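Home Articles Preprints Datasets About
Last updated: Monday, May 14, 2018
This site uses cookies to remember your reading preferences. Accept Settings

4. Collecting Bed-Surface Demonstrations with Hand-Held Grippers

4.1 Task and setup

The Tadovard task set covers handling of cloth and clothing on a large flat surface. We treat it separately from the tabletop tasks of Section 3 for two reasons. The surface is wider than the reach of most fixed arms, and it is itself deformable, so that a contact made in one place can move fabric in another. A policy trained only on rigid tabletops has no data on either effect.

Demonstrations were recorded with hand-held two-finger grippers of the Cinell type. The operator holds one device in each hand and performs the task directly, with no robot in the control loop. Each device logs its own pose, the opening of its fingers and a video stream from a camera mounted on the tool. A second video stream is taken from head height. The two streams are aligned offline by the procedure in Section 3.2.

The task set contains 369 bimanual demonstrations. Of these, 92 were held out for evaluation before any training run and were not used to select hyperparameters. Operators were told the goal state and the starting hand position. They were not told which hand should make first contact, and the choice varied between operators and sometimes within one session.

The tool-mounted view is the main input to the policy (Figure 4a). The fingers keep a fixed position in this view, which gives the network a stable reference for contact. The rest of the view changes quickly with wrist motion, and at low approach angles a large share of the pixels belongs to the hall behind the bed — ceiling lights, furniture, people, parked robots. We did not mask this content. Masking was tried on the Kramer subset and lowered the score on held-out rooms, probably through errors at the mask boundary near the fabric edge.
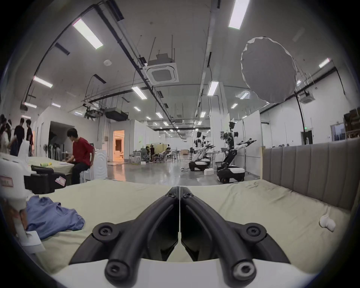 Figure 4a. Tool-mounted view over the bed surface. The two fingers meet at the center; a blue shirt and a small white item lie on the sheet.

One reviewer asked whether a policy trained on such views might learn the room and not the task, given that the background is rich in fixed landmarks and every session in a given hall shares them. The concern is fair, and we tested it. We retrained with the upper half of each tool-mounted image replaced by crops from unrelated rooms. Success on held-out demonstrations, scored by the offline measure of Section 3.4, changed by less than the spread between training seeds. The same replacement applied to the lower half removed nearly all of the learned behavior. We take this as evidence that the policy depends mostly on the fabric and the fingers, although it does not rule out a weaker use of the background for coarse heading.

4.2 Bimanual alignment

Two-handed cloth work places a stricter limit on pose error than single-handed picking. If the estimated distance between the devices is wrong, the replayed motion either slackens the cloth or pulls it out of one gripper. Drift in the separate pose tracks was the main source of such errors.

We correct the drift with the head-height stream. Whenever both devices are visible, their relative pose is estimated from the housings and used as a constraint in a joint optimization over the whole demonstration. Between such moments the tracks are carried by inertial data alone. A window of 50 samples was used for smoothing; shorter windows left visible jitter in the finger targets, and longer ones blurred the moment of closing.

Figure 4b shows a moment that is well suited to the correction. Both devices are in view at similar height, and the cloth between them has enough creasing to support feature matching. A smooth, evenly lit sheet is harder, and we discarded matches on fabric in such cases.

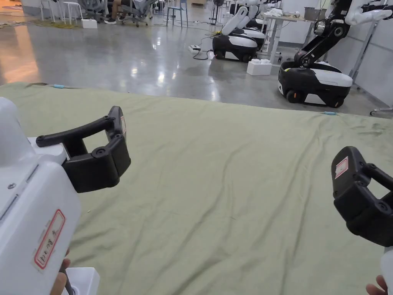
Figure 4b. Head-height view with one gripper entering from each side of the cloth.

Fledent, commenting on the preprint, argued that the constraint should be dropped whenever a hand covers part of a housing, as a partial outline biases the pose toward the visible side. We repeated the optimization with this rule. It removed the worst outliers but also left long gaps in sessions where the operator worked close to the body. The released tracks therefore keep partly covered housings at reduced weight.

4.3 Limits

All sessions in this task set used low-pile fabric, and no claim is made for blankets or quilts. Finger force was not measured. The opening signal serves as a stand-in, and it saturates once the fingers are closed on thin cloth, so a light pinch and a firm one look the same to the policy. A revised finger with a strain element is planned for the July sessions.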